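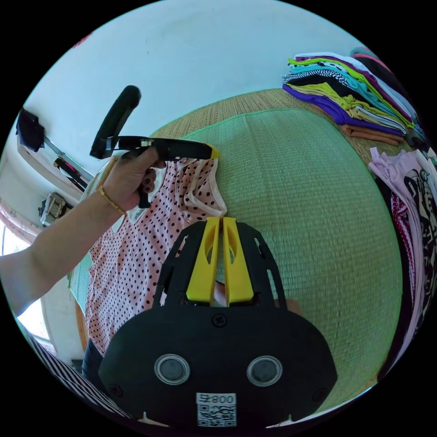

Re: [Kleiderstube-Liste] Sommersachen einlagern, hängen oder legen?

Von: Ashok Tomar
An: Kleiderstube-Liste
Datum: 18. Okt. 2025

Lieber Harsh, liebe alle,

danke für deine Mail, über die ich mich sehr gefreut habe, auch wenn meine Antwort jetzt ein paar Tage gebraucht hat (wir hatten Besuch, und das Gästezimmer ist bei uns gleichzeitig das Bügelzimmer, ihr könnt es euch vorstellen). Ich zitiere mal abschnittsweise, sonst verliere ich den Faden.

Harsh Joshi schrieb:

> Wir sind im Juni nach Naseck gezogen und haben zum ersten Mal
> einen richtigen Dachboden. Trocken ist er, aber im Sommer wurde
> es dort oben sehr warm. Kann ich die Sommersachen da bis zum
> Frühjahr lassen, oder ist das keine gute Idee?

Von jetzt bis zum Frühjahr hätte ich da keine Bedenken, solange das Dach dicht ist und nichts direkt an der Außenwand liegt. Ein bisschen Abstand zur Wand, eine Handbreit etwa, damit die Luft durchkann. Die Hitze wird erst ein Thema, wenn du im nächsten Sommer die Wintersachen hochbringst, denn alles mit Gummizug leidet darunter. Meine Schwester hat auf diese Weise einmal eine ganze Garnitur Skiunterwäsche verloren, die Bündchen waren im November wie alte Haushaltsgummis. Wolle und Mäntel gehen oben, Elastisches bleibt bei uns unten im Flur.

> Meine Frau möchte alles auf Bügeln lassen, ich würde lieber
> falten und in Kisten packen. Wer hat recht?

Oh je, da halte ich mich aus dem Eheleben natürlich heraus! Aber ich erzähle gern, wie wir es machen. Webstoffe hängen, Gestricktes liegt. Hemden, Blusen und Leinenkleider kommen auf die Stange und bekommen ein altes Bettlaken übergeworfen, kein Plastik. Die Folien aus der Reinigung sehen so ordentlich aus, sind aber nur für den Heimweg gedacht. Pullover und Strickjacken lege ich in Kartons, die schweren nach unten. Wie sehr Gestricktes sich aushängt, habe ich erst geglaubt, als ich meine dicke Jacke auf die Küchenwaage gelegt habe: fast 900 Gramm, und das alles zieht an zwei kleinen Schulternähten.

Bei leichten Oberteilen, so etwas wie dem rosa gepunkteten auf dem schwarzen Bügel, ist es im Grunde Geschmackssache. Wenn auf der Stange Platz ist, lasst sie hängen, dann spart ihr euch im Mai das Bügeln. Wenn nicht, locker rollen und oben auf die Kartons legen. Da könnt ihr euch doch bestimmt einigen.

> Vorher alles noch einmal waschen? Vieles war nur kurz getragen
> und riecht völlig frisch.

Ja, bitte, unbedingt waschen. Sonnencreme und Deo sieht man im Herbst überhaupt nicht, und im Frühjahr sind die gelben Ränder da. Auf Stärke und Weichspüler verzichte ich bei diesem letzten Waschgang, und danach lasse ich die Sachen einen Tag länger auf dem Ständer, als mir nötig vorkommt. Restfeuchte in den dicken Nähten hat mir schon mehr verdorben als alle Motten zusammen.

> Und welche Stange nehmt ihr? Bei Bhardwaj gibt es eine zum
> Ausziehen, die mir etwas dünn vorkommt.

Die von Bhardwaj kenne ich leider nicht. Unsere ist ein einfaches Rundholz, 113 cm lang, zwischen zwei Dachsparren geschraubt, und hält seit Jahren. Ausziehbare hatten wir auch einmal, die bog sich in der Mitte durch, sobald die Mäntel dazukamen. Falls ihr etwas Längeres braucht, setzt in der Mitte einen Haken an den Balken, das ist schnell gemacht.

Zu den Motten noch ein Wort, weil die Frage bestimmt gleich kommt: Lavendelsäckchen mag ich gern, aber sie verlieren ihren Duft schneller, als man denkt, und ich verlasse mich nicht darauf. Ich schaue lieber um Weihnachten herum einmal in jeden Karton, wenn ich ohnehin wegen des Baumschmucks oben bin. Zedernholz kann man mit feinem Schleifpapier wieder auffrischen, falls ihr noch alte Stücke habt.

Wer von euch hat übrigens Erfahrung mit Vakuumbeuteln bei Leinen? Ich habe es nie probiert und bin ein bisschen misstrauisch wegen der Knicke, würde mich aber gern eines Besseren belehren lassen.

Grüß mir deine Frau, Harsh, und wenn ihr noch Kartons braucht, bei uns stehen welche im Keller. Einfach vorher kurz anrufen, wir sind abends meistens da.

Herzliche Grüße aus Jedia
Ashok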